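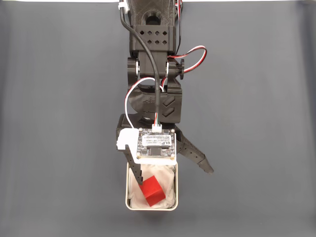
A black 3D-printed arm over a blue-gray surface, seen from directly above.

Architecture exhibitions have a scale problem, and the people who design them keep solving it the same way. They build a very large model. The one in the Zonditz pavilion this spring had 144 blocks of housing on a table so wide that the middle could only be read from a stepladder. Most visitors took a picture from the corner and left.

I have no quarrel with models. I worked on them for years at Nilik, and a good one explains a section faster than any drawing. But a city at 1:1,000 gives you roofs. You learn where the towers are and how the river bends. You don't learn how wide the stairs are, or whether two people with shopping can pass on the landing.

The Hoshino show in March went the other way. It had one room, a kitchen from a 300-unit block, built full size in plain board with the ceiling at its true height. Next to it hung 2 drawings, a floor plan and a street plan. People stood at the counter and argued about where the trash would go. I stayed for an hour and heard more talk about density than I did in all of Zonditz.

It cost less, too, though the room took up floor area that sponsors would have liked for other things. That is usually where these ideas die. A big table looks like value for money – a bare kitchen looks unfinished.

Vavum is now planning its own housing exhibition and has asked for proposals. I hope at least one of them leaves the table out and spends the money on a staircase.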